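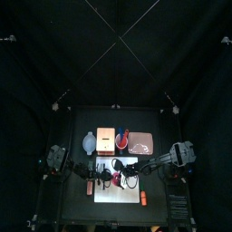 Fig. 1. Bowl, wooden box, cup and tray along the back, board in front. Cables still on the board.

7. Laying out the table

Read the whole section first, then do it. Applies to the Jeveo tabletop set, all colours. If yours is the older Jurkton set the tray is a different size, everything else goes the same way.

What you need out of the carton: board, bowl, slotted box, cup with the utensils, square tray, bottle, small pieces bag. Table has to be flat and at least 56 cm front to back. Dark top is best for finding the edges of the board. Wipe it down and let it dry.

7.1 Back row

1. Bowl goes far left, tabs pointing front and back.
2. Slotted box next, to the right of the bowl. Leave a finger's width between them.
3. Cup beside the box. Utensils in, handles up. They can lean, doesn't matter which way.
4. Tray at the right end. Flat, not hanging over the table edge.
5. Plastic bag with nothing in it can sit on the tray until you pack up. Don't chuck it, you'll want it for the small peices.

Note – left-handed users can mirror the whole row. Mirror all of it or none of it.

CAUTION: The bowl is light and slides. Don't stack the cup in it while you're moving things.

7.2 The board

1. Centre of the table, in front of the back row.
2. Handle slot away from you.
3. Press down on each corner in turn. Rocks? Turn it over and try again. Still rocks, see Faults.
4. Small pieces not in use go off the board, to the left. Bottle off the board, to the right, cap done up tight.

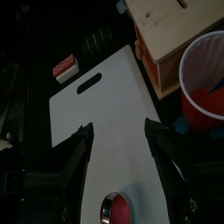

Fig. 2. The board with its handle slot. Wooden box to the upper right, cup at the right edge.

Board can sit a bit crooked, that's fine for everything except the measuring jobs in the next section. For those, square it up to the table edge.

Don't cut on it with anything serrated. Warm soapy water, colour rinse cloth if you have one, no bleach. Stand it on its short end to dry – never flat on a wet benchtop.

7.3 Cables

If you are doing the cable job, lay the cables across the board before anything else goes on it. Loose loops, no knots. All other jobs: cables away, in the tray or back in the carton.

1. Pick up one cable at a time from the end.
2. Run it through your fingers to get the kinks out.
3. Coil it, tie it, tray.
4. Check for nicks in the covering. Nicked cable goes in the bin, order another.

CAUTION: Keep cables away from kids under 3. Same goes for all the small pieces.

7.4 The slotted box

Comes assembled. Real wood so the grain varies and you may get a knot or two, not a fault, please don't send it back for that.

1. Check the slot is clear. Run a bit of card through it.
2. Check the base is sitting properly under the walls.
3. Put it down in its spot and give it a push from the side. It shouldn't creep.
4. Splinters around the slot: fine sandpaper, along the grain, 2 or three strokes. Brush the dust out. 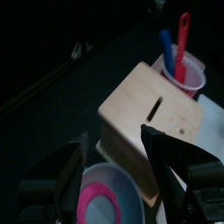 Fig. 3. The slot in the box.

Never force anything through. If a piece sticks, turn it a little and try again. Don't tip the box upside down over the board, pieces go everywhere and the board marks.

Storage – dry cupboard, out of the sun. The wood yellows near a window.

7.5 Rings

Do these last. Flat rings, hole in the middle.

1. Everything else off the white surface where you'll be working.
2. Ring down flat, clear of the edge.
3. Pick up by the outside edge, straight up. Dont drag.
4. Back down in the same spot before moving on to the next job.

Damp rings cling to the board. Dry both sides, and dry the board aswell. 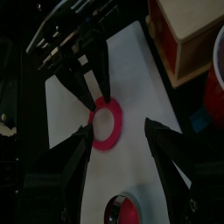
One user wrote to us that her rings were much easier to lift after a dusting of cornflour on the board, and that sliding a thumbnail under one side first had only ever scratched the surface. We've tried the cornflour. Works. Use hardly any and wipe it off before you put the board away.

7.6 Faults

Board rocks both ways up: warped, ring the Lukumay service counter.
Box creeps when pushed: wipe the underside, check the table for crumbs.
Cup tips over: too many utensils on one side. Take one out.
Bottle leaks: cap cross-threaded. Undo, wipe the thread, start again.
Piece missing: check the bag on the tray, then inside the box, then the carton flaps.

Packing away is section 8.

© Derville | Jeveo set-up guide, revised April 24, 2021 | Contact us | Back to top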